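Speaker notes - "The Lid Comes Up Last"
Rizwan Mohmand, Masten woodcraft evening, 25 minutes plus questions

Opening (2 min)

Thank the Masten crowd for having me back. Ask for hands: who has a wooden box at home with a lid that sticks, rattles or never quite sat right? Expect most of the room. Tell them I love these boxes! I have looked into up to 298 of them over the years and I still get a little jump in the chest when a lid starts to move.

Say what the talk covers: the finish, the grain, the seam, and what to do with the inside once you get there. Hinges are a whole other evening.

Start with the finish (5 min)

Get people to look at the shine before anything else. A glossy coat tells you where the light is coming from and it also tells you where the surface has a dip or a ripple. Tilt the piece, or walk around it if it's heavy. On a reddish-brown panel the reflection goes a bit milky and orange, and the edge picks up a thin bright line. Follow that line with your eye from one corner to the other - a wobble in it usually means an old knock or a patch of refinishing.

Then the grain. Straight lines up the length, a few darker streaks, and low on the right those lovely pointed arches, one inside another. People call it cathedral grain and you can see why. You get it when a board is sawn flat across the growth rings.
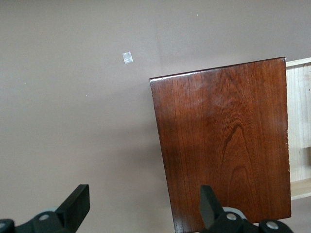 Don't guess the wood (4 min)

This one gets a groan every time, good. Red-brown plus gloss makes everybody shout "cherry!" or "mahogany!" and plenty of those are stain on something paler. Check a spot that the finish missed: inside the lid, under the base, the bottom of a hinge recess. Tell the Altton story here (the "cherry" tea chest that was birch all the way through, and how happy the owner was anyway). Keep it short, I ran over last time.

Pass round the three sample blocks from the Enora offcuts. Remind the back row to send them forward again.

The seam (6 min)

Slow down for this part. Find the gap before you touch anything. Run a fingernail along each side, gently, and feel where the line begins and ends. On a plain rectangular box the seam can be so thin that its shadow is the first thing you notice, so put the box down on clean paper under a good light and look at it from the side.

Work at the edge and keep the pressure light. No screwdrivers! If a lid is tight, try the far end, then come back. A stiff card is my favorite tool and it costs nothing.
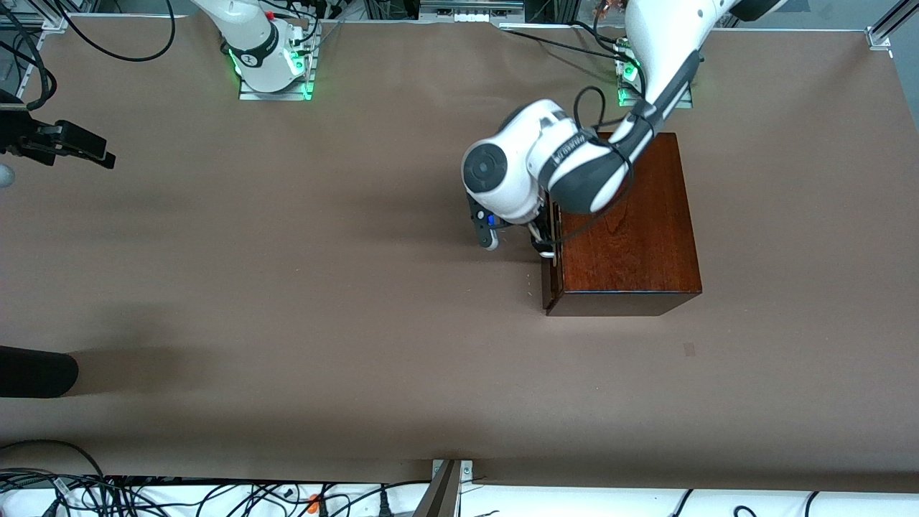

Inside (5 min)

Smell first, then look. Cedar, camphor, old tobacco, somebody's peppermints. Dry soft brush into the corners, cloth after that, and leave any paper lining alone until you know how it's glued down.

Mention the Ayaaba letter box and its 900 stamps, all sorted by color. Ask what the audience would keep in theirs (I got "buttons" from half the room in July and it was wonderful).

Questions (3 min)

Likely ones: wax or oil on a gloss finish? Very little wax, no oil. Can you fix a white ring? Often, yes, see me at the table. Sample blocks back to me before anyone leaves, please. The next group has room 817 straight after us.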